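Shirin Golestani has been mending other people's toys in the back of a shop called Plumumis for long enough that she no longer remembers which one came first. She thinks it was a wind-up duck. "It had a stripped gear and a very upset owner," she says. "I fixed the gear."

We talked in April, before the shop opened. She had the kettle on and a bag of doll arms beside the sink.

Most of what comes through the door is plastic, and most of it is newer than people expect. Old tin and wood toys get brought in too, but their owners often want them left alone. "They'll say, don't paint it, don't touch the face. Just make the wheel go around." A wheel is usually a short job. Battery compartments take longer. She cleans the contacts with white vinegar on a cotton swab, dries them, and then goes over them with a pencil eraser.

"If the spring has rusted through, I cut a new one," she says. "I buy the springs in bags of 200 and I still run out."

She keeps a ledger. Last year it had 332 entries, and she turned away only the jobs that needed a part she couldn't make or find. Her partner in the business, Valter Rustad, handles the glue work. He uses one brand for hard plastic, Budex, and will not discuss the others.

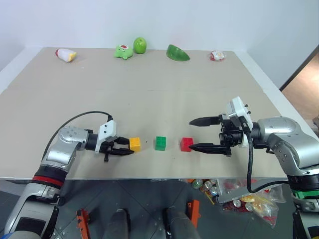
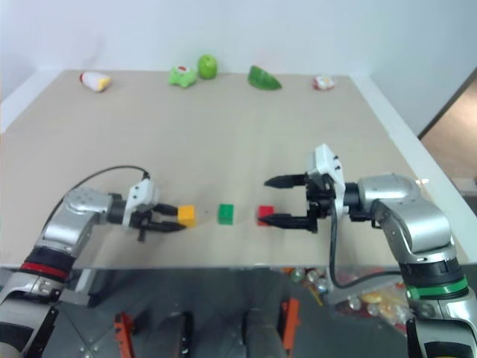 I asked what parents get wrong. She thought about it while she poured the tea.

"Washing," she said. "They put everything in the dishwasher. Bath toys with a hole in the bottom, fine, maybe, on the top rack. But then you have water sitting inside, and in two weeks it's black in there." Her advice is to seal the hole with a dab of hot glue before the toy ever goes in the tub.

She is less strict about missing pieces. Rustad once spent four evenings carving a replacement giraffe for a set of farm animals, and the girl who owned the set kept using a salt shaker. "She had already decided the salt shaker was the giraffe. Valter took it pretty well."

Prices are written on a card by the register and have not changed in a while. Small repairs are 4 dollars. Anything with a motor gets a quote first. She would like to charge more for music boxes — "they eat a whole afternoon" — but most of them come from grandparents, and she finds it hard to bring up.

The shop's lease runs for two more years. After that she may move the bench to her garage and take work by mail. Rustad wants to stay on the street, where people can walk in with a broken thing in their hand.

"We haven't settled it," she said, and went to unlock the front door.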